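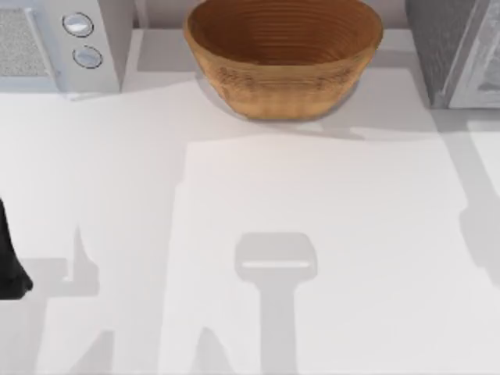
Hello all, and thanks to everyone who wrote back so kindly after my last ramble about the kitchen tasks. I've been meaning to reply properly to Princess's questions and kept getting pulled onto other things, so please put the kettle on, because I've saved it all up for one message. The short version is that the Samonte kitchen is ready for more hands on the controllers, and I'd love to get the microwave tasks filled out before we touch anything harder. The counter stays as plain as it is now, with the microwave at the left, the big brown bowl at the back and a clear stretch of white benchtop to work over. I know a few of you would like it cluttered up with mugs and cutting boards, and we'll get there, but I'd like the policy to learn the reach first.

On May 22, 2023, Princess Espiritu wrote:

> Hi Everett (and hi everyone),
>
> I've gone through the first batch from the Fodasdale group and have
> a few things I'd like settled before I ask my lot to record more.
>
> First, how many demonstrations do you want per task? The old Jatness
> notes say 400 but I don't know if that was for the whole kitchen or
> for each task on its own.
>
> Second, do we keep the ones where the operator fumbles and recovers?
> I had a lovely one of the door where the gripper slides off the
> handle, backs up and has another go. I'd be sad to bin it, but the
> guide says "clean demonstrations only".
>
> Third, my newer people are driving both arms with their eyes on the
> overhead view the entire time, and they come in too low. Is there
> something I should be telling them?
>
> Sorry for the pile of questions. It's a pleasure working on this,
> even when the headset gives me a sore neck.
>
> Cheers,
> Princess

Not a pile at all, Princess, and I'm glad you asked on the list where the others can see it. Taking them in order:

1. How many. The 400 in the Jatness notes was for the whole kitchen, all tasks together, and I'm sorry it was written so badly (I wrote it). For this round I'd like 30 per operator on opening the door and 15 per operator on each knob. If somebody gets tired at 17 of the door ones, let them stop there and come back another day. I can hear it in people's voices when they've had enough, and I can see it in the trajectories too, all those little jerky corrections near the end.

2. Fumbles. Keep them! Please keep them, and tag them "recovery" in the notes column so Sallham's loader can pick them out. The guide is out of date. When it says clean, it should say complete, meaning the task was finished and the arms came back to a sensible resting spot. A slip off the handle followed by a good second try is worth a great deal to us, as the policy will slip off that handle plenty of times on its own and needs to have seen a way back. What I don't want is the sort where the operator gives up halfway and resets. Put those in the discard folder, and don't delete them, in case I change my mind (it has happened).

3. Coming in too low. My own people did the same thing in February, every one of them. Looking straight down, it's terribly hard to judge height, and what helped us most was learning to read the shadows on the counter. A gripper shadow can show up nice and clear while the gripper itself is out of view. I ask beginners to spend their first few minutes just raising and lowering an arm over the open counter and watching what the shadow does, with no task at all. After that they switch to the closer view before they go anywhere near the microwave. You get the long upright handle and both knobs in the one picture, and with a fingertip in the corner you've got something to steer by.
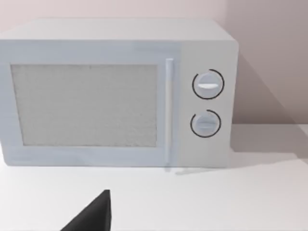 4. The knobs. You didn't ask about these, Princess, but somebody surely will. The upper and the lower are separate tasks with separate instructions, so please don't do both in the one recording, however tempting it is when you're already there. They've no writing on them, so the instruction has to say "upper knob" or "lower knob" and nothing cleverer. We had one batch come back with "the timer" in half the files and "the power dial" in the rest, and I spent a very long evening with a very large pot of tea sorting out which was which.

5. Starting positions. Vary them a bit between recordings. Left to ourselves we all drift back to the same comfortable pose, and then the policy only knows how to begin from there. A hand's width one way or the other is plenty.

6. Naming. Operator initials, task, then the running number, all in lower case. If you've already named yours some other way, leave them and tell me what you did. I have a script for renaming and I'm rather fond of it.

One more thing, for the Fodasdale folks in particular: the export from the newer build writes the two arms in the opposite order from the old one. I only noticed when I replayed a door opening and watched the wrong arm wave at nothing. The loader now checks the build number, so update it before you upload. Anything you've sent already is fine, I've swapped it at this end.

Princess, if your neck is bothering you, do loosen the back strap and take the top one up a notch. It did me a world of good.

Send me anything you're unsure of, and I'll put the corrected guide up in the usual folder tonight.

Warmly,
Everett

--
Everett Dunleavy
Samonte kitchen tasks, demonstrations and odds and ends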